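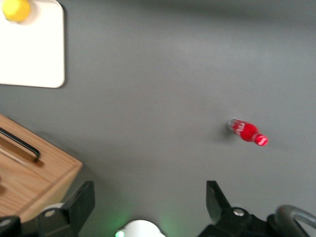
**Figure 1.** A grey tabletop with a wooden box, a white board and a small red bottle lying on its side.

### 4.2 Things that are nearly put away

The literature on domestic order is generous to cupboards and mean to trays. Thomas, our coding scheme, began with the same prejudice. It had one code for "away" and one for "out", and for the first two weeks in February we applied it with great confidence to the Balholm diaries. Then we reached the trays. A bottle left on a bare table is out by anyone's standards. Put the same bottle on a tray and half of our diarists would call it tidied, though it had travelled no further than an elbow.
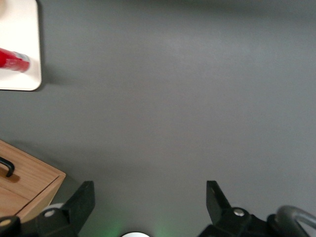 We therefore added a third code, "parked", and went back through all 2349 entries. Tarar did most of this work and has asked that the paper record it. A thing is parked when its keeper has given it a place but would be faintly embarrassed to be asked whether it lives there. Parked things were left longer than things that were merely out. Our diarists would step round a stray bottle for an evening and then deal with it, whereas a parked one could stay until guests were expected – and in 10 entries until after they had gone.

Food packets gave us the most trouble. They have a proper home in most kitchens, and their keepers can name it at once, which did not seem to hurry anybody.

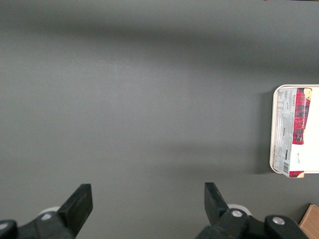 Does a parked object count as clutter? Only when the person who keeps the diary says so; we did not overrule them, however strongly we felt.

Drawers behaved more as expected. Once a thing went into one it left the diary, often for good, and we coded it "away" with a clear conscience. The tops of small cabinets were another matter. Several diarists insisted that a thing on top of a cabinet was as good as in it, a view we came to hear as a plea.

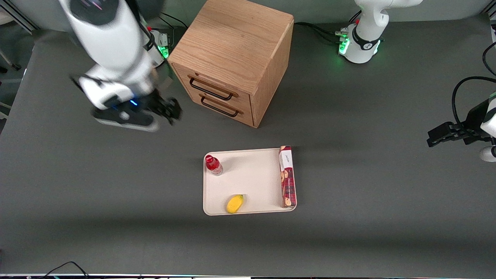
### 4.3 Agreement between coders

Two coders worked separately on a sample of 100 entries. They agreed readily on "out" and "away" and argued over "parked", chiefly where the tray was kept on the table all day. Uzma Tarar held that such a tray is furniture. The second coder held that it is a very low shelf. We adopted the first reading for the Balholm set and kept the second for the Turora set, where the diarists used the word "shelf" themselves. Comparisons between the two sets should be read with this in mind.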